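Kikau project – progress report to the Barta fund
14/01/2020

Hi all,

A good stretch since the last update, so I'll start with the numbers. We now have 528 recorded demonstrations of the tube task, and the policy trained on them runs start to finish on the Murkberg bench without anyone touching the keyboard.

You asked why we keep going on about the wrist view. It's the one that sees the rack between the fingers right up to the grasp, and adding it to the training data made the biggest difference of anything we tried.
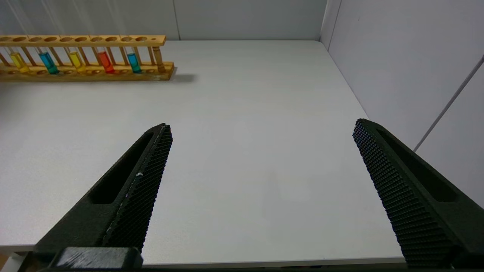

Report by L. Wovton

With the head view alone, the policy got 19 good grasps in 60 tries – pretty sad! Most of the misses were sideways, with a finger landing on the rail. With both views we're at 5 misses in the same number of tries, and I'm really pleased with that.

Carrying a tube is the next piece. Clear glass is hard on the depth readings, so we let the policy work from color and the shape of the liquid at the bottom.

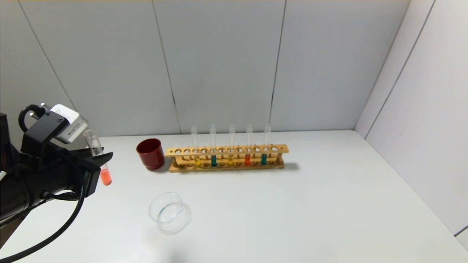
It still gets wobbly when two tubes of similar color stand close together, and I want to spend the rest of January on that before we touch pouring. No change to the budget – I'll send the spending sheet separately.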